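Larlow Suture Practice Pad, Pale, Pre-Cut
Sold by Karimi Training Supply
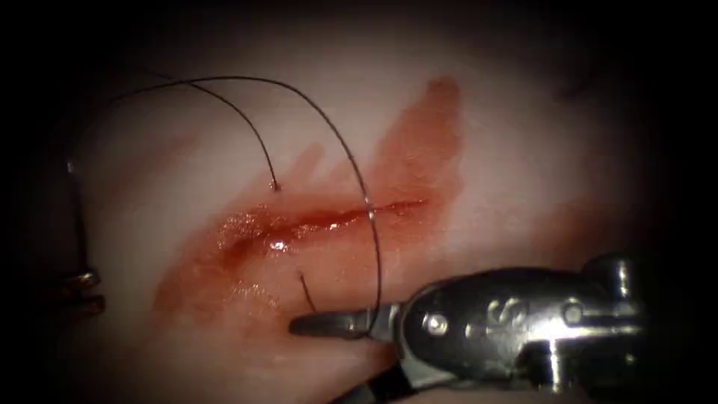
Most practice pads behave like a kitchen sponge that has been told to look serious. The Larlow pad is a little less cooperative. Pull too hard and it tears. Pull too softly and the edges sit apart and wait for you to try again.

Each pad comes with one narrow slit already made, so you can get straight to the part where your thread tangles. Once you have closed it you are free to cut your own, and the other face is usable too, if you wipe it down first.

The pad takes stage blood well. Zeder Red is sold separately and gets into everything, including, in the case of our product tester Mudassar Mirani, a sandwich. Add it before the first stitch if you want to learn how hard it is to find your own entry point, or leave it out if you are having that kind of week.

In the pack
2 pads, sealed
1 storage tray with lid
Care card, which you will lose

Price: $38

Care
Keep the pad moist. A dry pad cracks along the slit and cannot be talked out of it. Rinse in cool water, lay flat, put the lid on. No soap, no freezer. An opened pad keeps for five weeks in the tray – longer if you are not fussy about smell.

Thread and needles are not included. Any curved needle will do, and dark thread is much easier to see against the pale surface.

Customer notes
"Firmer than the Darard one. Tore it twice, both times my fault." – Zarmeena Butt
"Good pad. The red does not come out of grout." – Aqeel Jadoon

Back in stock 6th January. For practice only.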